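Search this forum Go Advanced

Dish soap for washing wool blankets?
Posted in June by Bendside

I have 2 old wool blankets from my grandmother's house and the wool wash I used to buy is gone from the store here. Can I use plain dish soap in the bathtub? They aren't stained, they just smell like a closet.

Romurard wrote:
Yes. I've done it since 2000 or so. One small squirt in cool water, push the blanket down, let it sit, drain. Don't wring it. Roll it in towels and dry it flat.

imetti wrote:
I disagree. Dish soap is made to cut grease and it strips the lanolin. My blanket came out scratchy and stayed that way. Baby shampoo is gentler.

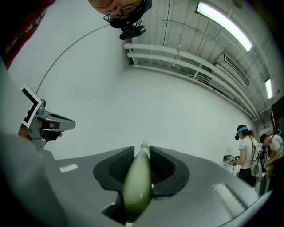 Last edited by imetti at 7:86 posts, page 2, 9:40 pm

Romurard wrote:
An old blanket has hardly any lanolin left to strip. Scratchy usually means soap that didn't get rinsed out. Did you rinse twice?

imetti wrote:
Once. The water looked clear to me.

Miah wrote:
If it's only the closet smell I wouldn't wash them at all. Hang them outside in the shade on a breezy day, turn them over at lunch, bring them in before dark. Mine needed 2 days.

Bendside wrote:
We have a covered porch, so I'll try airing them first. If they still smell I'll do the tub with a small squirt and rinse twice. Does vinegar in the last rinse hurt anything?

Miah wrote:
A little is fine. Keep the water the same temperature the whole way through.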